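Work and Automation, handout 4
Notes to go with the lecture of 28/04/2021

Okay, so last time I ran out of minutes right when we got to the good part, which was Bailly. I'll start there and we can loop back to the reading if there's time (there won't be).

Bailly is a packing firm, and the site I know is the one in Plillano. Before the arms came in, the sorting hall had people standing at benches putting small parts into trays. You pick a part up, turn it the right way, set it down, and do that until your break. I tried it for one morning and my shoulders were done by lunch! The firm bought its first arms from Stavau, and the plan on paper was simple: the arms sort, the people go somewhere nicer.

Write down the phrase "somewhere nicer" because I want you to be suspicious of it. Gizella Szűcs was a shift lead in that hall, and when I interviewed her she kept coming back to one thing. Her crew didn't mind losing the lifting and turning. They minded losing the talk. At a bench you face each other. At a robot cell you face a screen, and your neighbor is one cell over behind a guard.

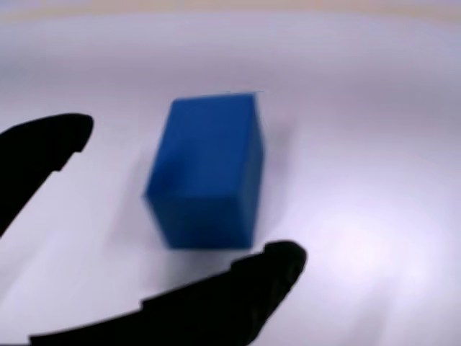 The other thing she told me is about skill, and it's messier. A person who has sorted parts for years knows with their fingers when something's off – a burr, a bit of warp, a part that came out of the mold too soon. That knowledge was never in the job description. So when the job was handed over, it didn't get handed over with it, and the bad parts sailed right through to the customer. Bailly ended up paying two of the old hands to check trays at the far end of the line. Same people, same fingers, new title (quality associate, if you want to put that in your essay) and a slightly better rate.

Compare Trendus, which is your second case. They started with the crew. Heike Eichhorn ran the changeover and she had operators teach the pick positions themselves, moving the gripper in by hand and saving each point. It was slow. The managers hated how slow it was. But the operators could fix a bad pick on the spot later on, where at Bailly they had to call a technician and wait. I think that's the biggest difference between the two sites, and Corentin Leclerc, who you'll meet in the seminar, thinks I'm wrong and that it's mostly about pay. Ask him! He has a good argument about the night shift premium that I can't fully answer.

A few words you'll need:

Deskilling: the job gets cut into pieces that take less know-how. Careful with this one, people throw it at everything.
Tacit knowledge: what you know how to do but would have trouble writing down. The burr example.
Residual work: whatever the machine leaves behind for people. Clearing jams, odd parts, refilling, wiping down.

Residual work is where I'd like you to spend your energy. Go through both cases and mark every task a person still does, then ask who picked that task for them.

For the seminar, read the Szűcs interview and the Eichhorn notes, and bring almost 400 words on one of them. Kátia Guimarães is taking the early group and Ilaria Caputo has the late one. If you need to swap, write to them and not to me – I lose emails.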